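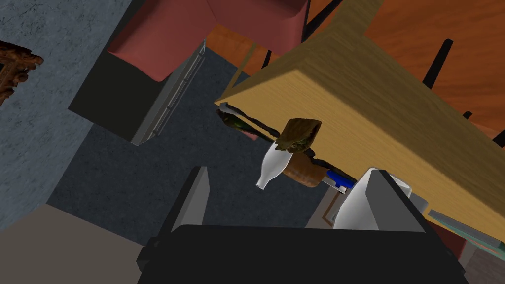 Vikas Shakya wrote back after last week's reading that the word "replaced" is no use to him, his crew kept their jobs and lost their breaks. The walk to the shelf was the break. Keep that in mind for today.

Unit notes – automation on the floor, what changes for people

Case: Skekotmont, table clearing and order picking. Mixed goods, odd shapes. Hoteck line does the lifting, Undska software decides what goes next. 443 staff before, same number after. So where did the change go?

- Pace. Used to be set by the slowest pair of hands. Now by the queue. People wait on the machine, then rush.
- Skill. Old hands knew by feel what would crush or roll. Now they get called over for the hard ones only – bottles, soft stuff, anything with no flat side.
- Pay. Grades written for lifting. Watching a screen isnt in them. Two grades merged, nobody asked the floor.
- Blame. A dropped item used to have a name on it. Now it goes in a log and the shift lead has to answer for the log.

Practice runs are done in simulation first, cluttered table, all kinds of things on it. Cheap to get wrong. Question for discussion: who should pick the objects? At Skekotmont the engineers did. Saxena had the packers bring a list, 100 items, and the list was full of things the engineers never thought of. Crumpled, lopsided, no clear top or bottom. Compare the two approches in your groups, then look at the grip below.

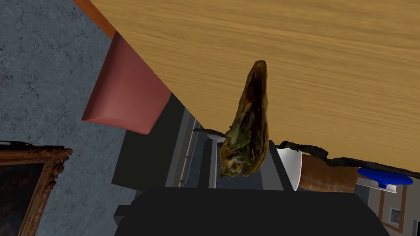 For next time

Read the Saxena handout, first half. One page on a job you have had: which part would you hand over, which part would you fight to keep. 500 words max. Bring it printed, we swap in pairs.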